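Subject: Re: [playset-swap] Sorting loose blocks before August

Thaddeus Dunleavy wrote:

> I've had the Zundodeo bag open on the kitchen floor since breakfast and
> I'm no further on. Do we sort by colour or by shape? The sheet from
> Trerham says colour, the lids on the tubs say shape. Also, does anyone
> object to my sanding the boards?

Thaddeus,

Shape. The Trerham sheet was written when we had one set and a biscuit tin. Last year's tally came to 2,826 pieces, of which 653 were in the tub marked "misc", and a tub marked "misc" is where a block goes to be forgotten. Sort by colour and you get a very handsome tub of red things that no family has ever asked to borrow.

I do grant you that colour is quicker. I did the Sadska lot that way one evening and was in bed by ten. I then spent most of the next month fishing cylinders out of it for the playgroup.

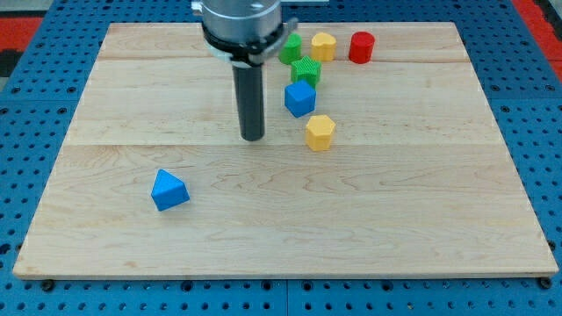 Boards next. Please don't sand them unless you can feel a splinter. Maple like this wants a wipe with a cloth and then leaving alone, and those wavy streaks are in the grain, so no amount of elbow grease will shift them. Do run a thumbnail along the seam across the middle, where the two planks meet, as crumbs get into joins like that and set like grout. If the planks have started to part, put the board by for Quintanilla and I'll take it over with the others.

As for what counts as a shape: cylinders go together, green or red, and I don't want a separate bag for each. Hearts get their own bag. I know there was a motion to put the hearts in with "other prisms", and I know who moved it, and I still say a child looking for a heart is not looking for a prism.

If we get past 2,000 before the end of August I'll be content. Anything chewed goes in the bucket by my back door – rinsed first, please, I had words with the dog over the last batch and we were both upset.

I've 2 spare tubs with lids that fit, and several more lids that fit nothing. Shout if you want any.

M.

> PS. What's the long green thing with a hole in it?

No idea. Put it in misc.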